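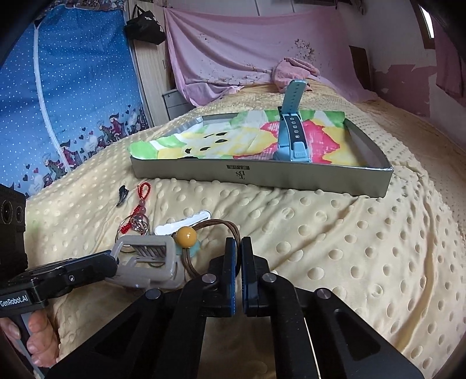

Ralbridge Household Help: Bedrooms and Linens

Small items collecting on the bed: sorting and keeping them

Posted by Losevby Guest Rooms

We maintain a furnished residence with 4 bedrooms for long-stay guests. In each of them the bed has become the place where small personal articles are set down: hair ties with beads or charms on them, hair clips, key rings on braided cords, plastic buckles, loose tags. The blankets are the soft kind with raised dots, and small articles settle into the folds and are found later in the washing machine. In March a key ring went through a full wash and left a pulled thread in one blanket.

We have placed a shallow metal tray in each bedroom. Guests put drawings and papers in the trays and leave the small articles on the blanket. Please advise on the following two points. First, how should such articles be sorted so that residents can find them again? Second, is there any objection to keeping a metal tray on a bed of this kind during the day?

Saragih Linen Desk

Both points are addressed below.

Sorting should be done on the bed itself, before the blanket is moved. Smooth the blanket flat with the palm of the hand, working from the pillow end to the foot, and bring everything found to one spot. The articles may then be divided as follows.

Hair articles: elastic ties, clips, bands. Beaded ties should be kept apart from plain ones. The cords loop around each other and around the charms, and pulling them free is the usual cause of a lost bead.

Keys and anything attached to a key ring: these are to be hung, not laid flat. A single hook by the door is sufficient. A long cord should be hung by its loop so that it does not knot.

Buckles, tags and other parts: place these in a small lidded box marked with the room number. Parts that remain unclaimed after 63 days may be discarded. That is the period we apply in our own rooms, and you may set another.

With regard to the tray, a smooth metal tray will not harm a dotted plush blanket under ordinary use. Inspect the rim and corners for burrs by drawing a piece of old nylon stocking along them. If the stocking catches, the tray should not be used on bedding. A tray should be lifted and never slid across the blanket, as sliding flattens the dots.

Paper and painted sheets should be removed from the tray if it is to hold small articles. Guests will continue to treat it as a paper tray for as long as there is paper in it.

Jollwood Residence Office

We do not recommend trays on beds. They get sat on. Use a wall shelf.

Ralbridge Laundry Services

We wish to add a note on washing. Before a plush blanket is loaded, it should be held by two corners and shaken over a plain sheet laid on the floor. Small black clips are easily missed on a dark carpet. Blankets should be washed alone, in cool water, with a mild liquid detergent and no fabric softener, and dried on the lowest setting.

A pulled thread such as the one described should not be cut. Work it back through to the underside with a blunt needle, then brush the surface lightly in one direction.

The filter of the machine should be checked after every blanket load. If metal articles have passed through the drum, wipe the inside with a white cloth and look for gray marks before washing anything pale.

Page last reviewed 5/26/19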